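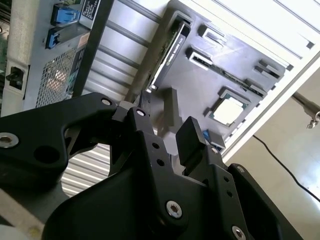 Wrist camera pose drifts between planning and approach

Search the help site Go

Posted by Iveta Matoušek

Our group is preparing a planner for work inside open desktop computers, with the graphics card as the reference object. The perception node, Toma, publishes a card pose at 15 Hz. The planner, Drallari, requests that pose once and then computes the approach. When the arm slows near the card, the overlay no longer agrees with the card edge. Calibration was repeated in January and passed. Which setting should be reviewed first? 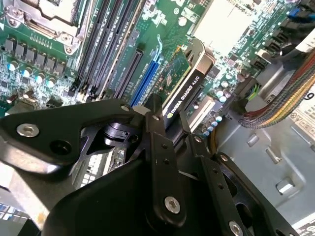

Replies

Emília Zeman

Please review the time stamps before the calibration. In its default configuration, Drallari accepts any pose less than 300 ms old, and an arm in motion can travel a noticeable distance in that period. Set max_pose_age to 80 and request a new pose after the arm has stopped. It is also advisable to mask the gripper in the wrist view — dark fingers close to a dark card shroud may be merged into one segment. The mask file must be regenerated whenever the finger opening changes.

Malik

We had the same thing and recalibrated, which fixed it for a while. Try that again maybe.

Fundex

The age limit is described under ticket 246. Kindly note that the parameter is read at startup only, so the planner node must be restarted.

Last updated: November 2025

Contact | Copyright | Back to top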